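Recording a bun transfer task with two arms

Scope. These steps cover collecting teleoperated episodes for the Pekeck steamer task, in which buns are moved between a steamer basket and a plate. They assume that both arms are already calibrated and that the recorder is running on the desk laptop.

1. Lay out the table

Stand the steamer in the middle, the glass lid to its left and the plate to its right. Lay the lid flat, so that the knob can be reached from above. The steamer stays switched off for the whole session. Put four buns in the basket with a gap between neighbours wide enough for an open finger. Shift the buns a little before every episode. A policy trained on one fixed layout will learn the layout.
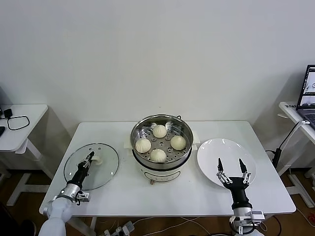

Save the start pose of both arms under a name you will recognise later. Each episode begins from that pose and returns to it. If an arm has been nudged by hand, run the homing script again before you record anything.

2. Check the wrist views

Open all the camera streams side by side and drive each gripper slowly over the basket. Both fingertips should stay in view through the full stroke. Lock exposure once the wall and the steel rim are both readable – automatic exposure drifts whenever the rim fills the view.
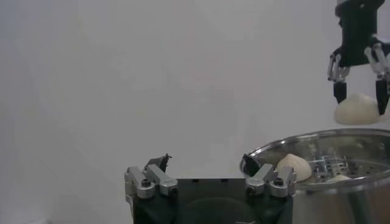

Wrist view: one gripper open beside the pot, the other holding a bun above it.

3. Record the transfer

Start the recorder, wait for the tone, then move. Come down over the bun with the fingers open, close until the sides just give, and lift straight up before travelling sideways. Keep a steady pace. Long pauses in mid-air are copied by the model as readily as the grasp itself.

Stop after 30 episodes and review them. Mark a dropped bun as a failure and keep the file. Do not trim it. 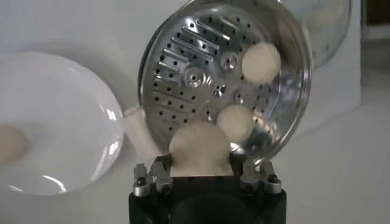 Jianguo Shao wrote in to say that failures should go in a separate folder from the start: at Akport they were mixed in with a flag only, one loader ignored the flag, and 64 bad episodes went into training before anyone noticed. The current recorder writes to two folders for that reason. Older installs need the option split_failed set by hand.

4. Label and export

Give each episode one line of text naming the object, the source and the target. Use the same wording throughout, such as 'move bun from basket to plate'. Reverse transfers get their own label and are never made by playing an episode backwards.
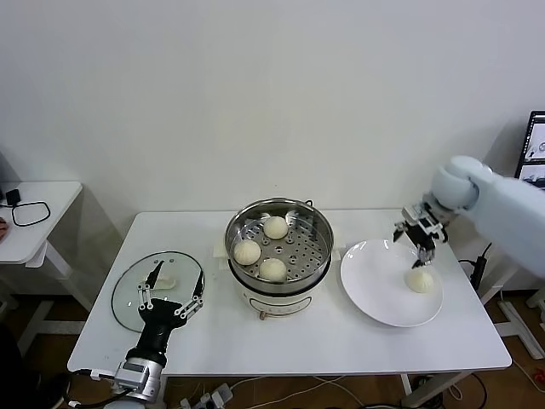
Before export, run the sync check. It compares joint and camera timestamps and lists any episode with missing frames. Re-record those – interpolated frames have given poor results near contact. Our present set holds 3,455 episodes, of which 151 are marked failed.

Export writes one archive per label. Copy the archives to the Nastico share and leave the raw files on the laptop until the checksums match.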